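Okay, Friday night game talk. I put 30 hours into the Stondus career mode and I'm still stuck in the second division with Tuhiwai!
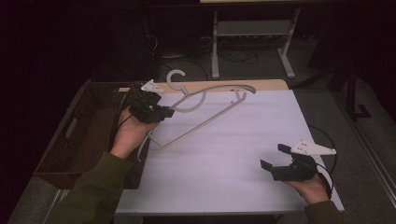
Cludeck
football games and bad takes

My keeper is rated way too low. He let in 6 against Narura and I turned the console off (then back on, obviously). Sold 2 strikers to pay for a new one and he got hurt in training.

Anyone got a cheap left back?

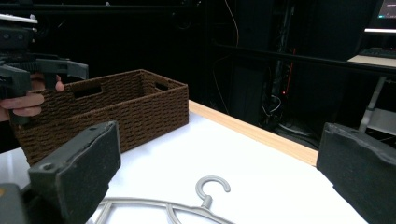 Narura reply guy: check the loan list before the window shuts, there's always a decent kid on it.

Ooh, looking now. Will report back after the cup game.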